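Smell from kitchen drain, only at night??

durow_mike
Jan 13, 2024
ok so we moved in October, kitchen drain fine till a couple weeks ago. now every night a rotten egg kinda smell. gone by morning 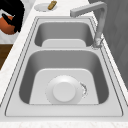

tried baking soda + vinegar 3 times. boiling water. nothing. no leaks under there that I can find. Landlord says run the water more. Anybody?

jevora22
Baking soda and vinegar just makes fizzy salt water, skip it. Take the trap off and clean it. Bucket, old towel, 21 minutes of your life. Mine was packed with grease.

PattyDaly
disagree, if it was gunk in the trap it would stink all day. Sounds like a vent problem. Does it gurgle when the washer drains?

durow_mike
@PattyDaly yes!! the washer goes at night, cheaper rate. never put that togther

jevora22
Still clean the trap first. It's free. Roof work isn't

PattyDaly
Sure but he's going to smell it again tomorrow. Washer dumps a lot of water fast, pulls the trap dry, sewer gas comes up. Test: run the tap for a minute right after the washer stops. If the smell quits it's the trap seal

gikier
renter here too. do NOT take anything apart till you have it in writing from the landlord. I did and got billed for a pipe that was cracked already

jevora22
A slip nut is hand tight, come on. Not calling a plumber for that

gikier
Tell that to my deposit

durow_mike
ok did the tap thing 2 nights. No smell first night, faint the second. emailed landlord about the vent, waiting. will leave the trap alone for now sorry jevora

PattyDaly
Ask him when the vent was last looked at. Leaves, birds nest, could be anything up there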